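Kofler Fund for Household Skills
Interim progress report: Lurnmont Home Care and Laundry Training Program
Submitted by Leopold Lüthi, Program Manager, Cellell Community Services
February 2023

1. Purpose of this report

This report covers the first half of the grant period. It describes what has been delivered in Lurnmont and at the second site in Zerkberg, where the program stands against the work plan agreed with the Kofler Fund, how the grant has been spent, and what changes we ask the Fund to approve before the second half begins.

The program offers practical instruction in running a household to adults who are moving into their own home after a long period in supported housing, in a family member's care, or in temporary accommodation. Laundry and clothing care form the largest part of the course. Cleaning, kitchen safety and simple budgeting make up the remainder.

2. Delivery to date

The course opened in Lurnmont as planned. The Zerkberg site opened later than the work plan foresaw. The lease on the ground-floor rooms was signed on schedule, but the water connection for the washing machines needed a second inspection before it could be approved. Teaching in Zerkberg began with the sessions that need no running water, and the full schedule was in place by the end of the following month.

Each group has 8 places. Participants attend 2 sessions a week, one in the classroom and one in the practice room. Referrals come from the housing office, from the county's adult services team and, to a growing extent, from former participants. Both sites now keep a waiting list.

Attendance has been steady in the mornings and weaker in the late afternoon. Staff spoke with those who had missed sessions, and the reason given most often was the bus timetable between Zerkberg and the outlying villages. We have moved the Zerkberg practice session to the morning on a trial basis.

3. Practice room and furnishings

The practice rooms were furnished from the equipment line of the grant. Tables of a standard working height were chosen so that participants can fold and sort while standing or while seated on a high stool. We preferred plain, light surfaces on which small items are easy to find.
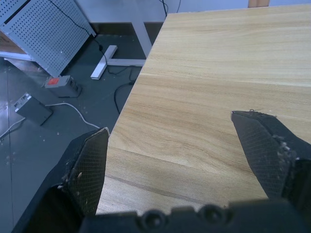
Second-hand furniture was accepted wherever it met the safety requirements set out in the grant agreement. This released funds for two items that had been underestimated in the original budget: non-slip flooring near the machines, and the replacement of the extractor fan in Lurnmont. The landlord has agreed in writing that the fan will remain the property of the program if we leave the building.

Storage is still a weak point. The Lurnmont room has a single lockable cupboard, and detergents must be kept apart from teaching materials. A wall cabinet has been ordered and should be fitted in March.

4. Course content

The laundry unit has been rewritten once since the start of the grant. The first version followed the order of a printed handbook and began with fabric types and care symbols. Instructors reported that many participants lost interest before reaching the practical work. The present version begins with sorting and drying, which participants can do from the first day, and introduces care symbols when a question about a particular garment comes up.

Air drying receives more time than we had planned. Most participants will not have a tumble dryer at home, and several will live in one room with no balcony. The unit covers ventilation, the spacing of garments, the risk of mold on outside walls, and the use of small hanging dryers for socks and underwear. Instructors also cover the cost of a wash at a public laundry compared with a machine in a shared basement, a comparison that leads directly into the budgeting sessions.

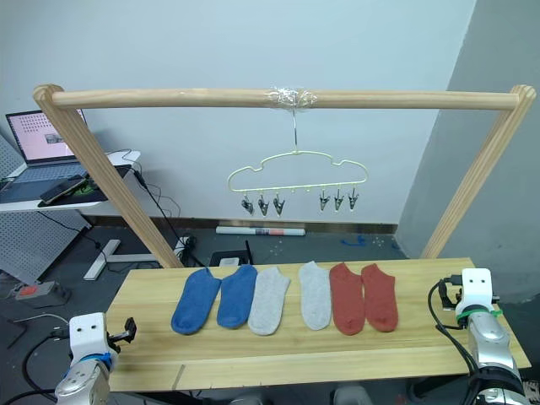 Clip hanger and three pairs of ankle socks in blue and other colors.

Written materials have been shortened. Each topic is now limited to one sheet, printed in large type, and the sheets are punched so that participants can keep them in a binder. A version in easy language has been completed for the sorting and drying topics. The kitchen safety sheets will follow.

5. Participant feedback

Feedback is gathered in a short conversation at the end of each course. We had first used a written form, but too many questions were left blank to be of use. In the conversations, participants spoke most often about confidence in dealing with shared facilities, in particular how to reserve a machine, how to raise a problem with a neighbor, and what to do when a machine stops with a full load inside. None of these topics had a place of its own in the original plan. A session on shared laundry rooms has been added.

Criticism was directed mainly at the budgeting sessions. Participants found the sample budgets far from their own circumstances. The instructor in Lurnmont has begun to work from blank sheets, which each participant fills in privately and is not required to show to anyone. We believe this should become the standard method at both sites.

6. Finances

Expenditure remains within the approved total. Equipment spending for the period came to $3,499, including the flooring and the extractor fan. Printing and course materials came to $840. The equipment line is nearly used up, and the materials line is underspent because the kitchen safety sheets have been delayed.

Staff costs are in line with the plan. The position of second instructor in Zerkberg was vacant for part of the period, and the hours were covered by the Lurnmont team. The additional travel was charged to Cellell's own funds and not to the grant.

7. Risks and open matters

The lease in Lurnmont comes up for renewal during the second half of the grant. The owner has indicated that the rent may rise. We have asked for a written proposal and will inform the Fund as soon as it arrives.

The morning trial in Zerkberg suits the participants but limits the choice of instructors, two of whom have other morning duties. If the change becomes permanent, at least one new contract will be needed.

Energy prices have raised the running costs of the machines at both sites. Lower wash temperatures are now used for all practice loads — a measure that also agrees with what we teach.

8. Requests to the Fund

We ask the Fund to approve the transfer of unspent money from the materials line to the equipment line, to be used for storage in Lurnmont. We also ask for permission to replace the written feedback form named in the grant agreement with the end-of-course conversation described in section 5.

Copies of the course sheets and the full statement of accounts are available from the Cellell office on request. The final report will follow at the close of the grant period.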